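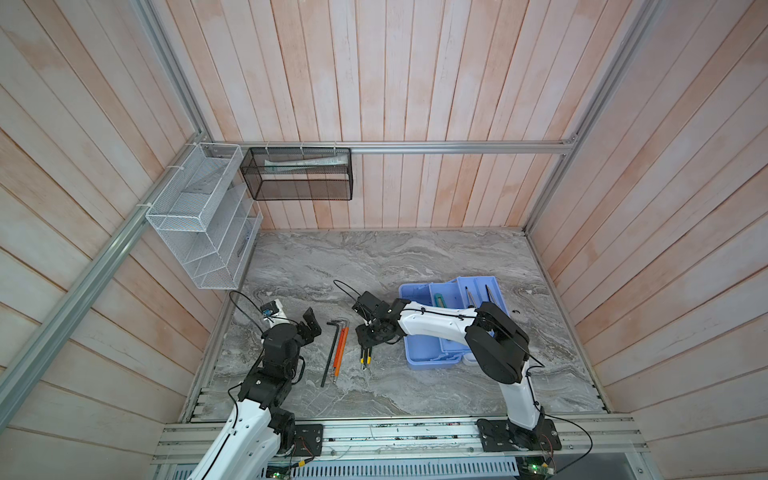

If your counter has a rail anywhere near it, please hang something on it! I spent years shoving things to the back of the worktop, where they bred. Then I moved to the place in Groltdale, with a counter so shallow that a bread board and a kettle filled it, and I finally started using the walls.

My favorite fix is the cheapest one, a wire basket and a few zip ties. Three ties along the top edge will hold a light basket snug against a rail, and you don't need a drill or a landlord's permission.

**Getting the ties right**

- Put one near each end and one in the middle. With only two, mine sagged and swung every time I reached in.
- Leave all the ties a bit loose, straighten the basket, then tighten them a little at a time.
- Snip the tails flush with nail clippers. Scissors leave a sharp corner and you *will* find it with your knuckles.
- White ties on a white basket pretty much disappear. On a black basket they show, so buy black if that sort of thing bugs you (it doesn't bug me).

**What goes where**

Flat stuff goes in the top basket of a tiered organizer - packets, thin sheets, the instructions for the timer. Pens go lower down. Watch the gaps in the mesh, though, as a skinny pen can slip right through if it's standing on end. I lay mine down flat.

Long crinkly packages are happier in a wide basket against the back wall. You can see through the mesh, so I know when I'm getting low without taking anything down. I don't put jars up there. My neighbor Radek Jelínek did, and he was picking pickle glass out of his slippers until March.

**Cleaning**

Wire mesh collects grease and fluff. Once a month or so I go over it with an old toothbrush and warm soapy water, holding a towel underneath. If it's really bad, cut the ties, soak the basket in the sink for 40 minutes and put it back up with fresh ones. I bought a bag of 1,000 ties from the hardware place in Zaltisthorpe, so I can afford to be reckless.

Marbled tops are wonderful at hiding crumbs, by the way. Run your palm over the surface before you roll out dough - the gray and brown veins will fool your eyes every time. And do the strip along the edge with a dry brush first, or you'll just make paste in the groove.

Next I want to try the same trick inside the pantry door, if I can find a rail short enough.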